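Admissions notebook, September 2021

Back at the desk after the August rush, and I want to get this down while I still remember which spreadsheet was which. Those of you who come to the January intake after me will be glad of it, I hope, and if not then at least I shall know where I put things.

The application form for the two-year management course closed with 3,000 entries in the system, which sounded wonderful until I ran the duplicate check. People start a form, lose the password, start another with a different email, and then pay the fee on whichever one opens first. After merging I had 2,496 proper applications, each with a degree certificate or a provisional one. I matched on date of birth and father's or mother's name together, as the surname alone made a terrible mess of things last year (sorry again, Tostel centre!).

Then the slow bit, the eligibility pile. There were 107 forms where the first degree was shorter than three years, or where the marks sheet didn't say how long the course had been. I wrote to every one of them. Most replied nicely and sent a scan, and a few sent the same scan we already had, bless them. I've kept the letter as a template in the Rullon folder, under R for reminders, so please use that one and leave the old one alone, it still has the 2019 fee in it.
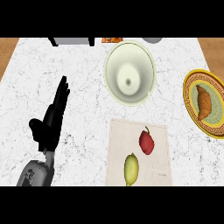
Magdalini Katsaros wrote in the margin of my first draft that we ought to ask for the length of the degree on the form itself, in months, with the university's name beside it, and that she would sooner have a longer form than another fortnight of letters. I do agree, though the Driltano people who look after the form will want it in writing, and they like plenty of warning before anything changes. I've started a note to them and will finish it tomorrow, after the fee reconciliation.

On test scores: we accepted results up to the closing date and I gave 18 applicants a short extension where the testing body was late in publishing. Their names are on the green sheet. Vasiliki Drakos has the only up-to-date copy, so do ask her before you print anything.

Interview slots still to sort out. The Bedoya room is ours for the mornings, and the afternoons depend on whether the evening diploma moves upstairs. I'd like the call letters to go out with the venue already on them this time, after all those phone calls last year.

To do: chase the last category certificates, check the refund list against the merged forms, order more of the large envelopes.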